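Plandley Shared Bench Rules: Frequently Asked Questions 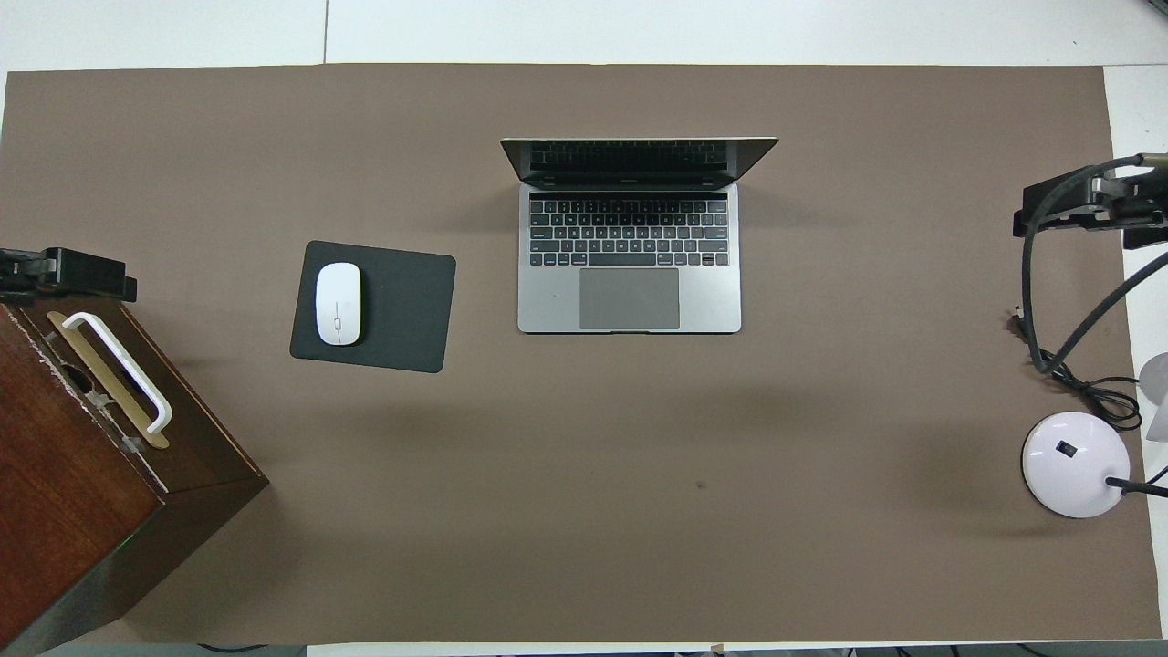
Amna Khattak wants the cable rule moved to the top of the page, as it is the one people ask her for most. It now comes first.

Where do cables go?
Keep them out of the arm's reach, with enough slack for full travel. Tie up loose coils before you turn on motor power.

Can I leave a laptop on the mat during a run?
Yes, if it sits outside the marked reach for your job. Otherwise move it to a side table. The same goes for a mouse and pad.

Who may clear a stop?
Only the person signed in for the run. Check the work area by eye, say "clear" out loud, then reset.

Do I need to log short tests?
Yes. Any motion under power is a run. The log held 2,906 entries when we last revised this page, and 43 of them had no name. Those can't be used in a safety review.

How many people can work at one bench?
Two. One runs the job and the other stays near the stop button.

Who approves a change to these rules?
Réjean Charbonneau. Send him the rule number and your new wording. Changes are posted in February.

Last revised 2022-11-12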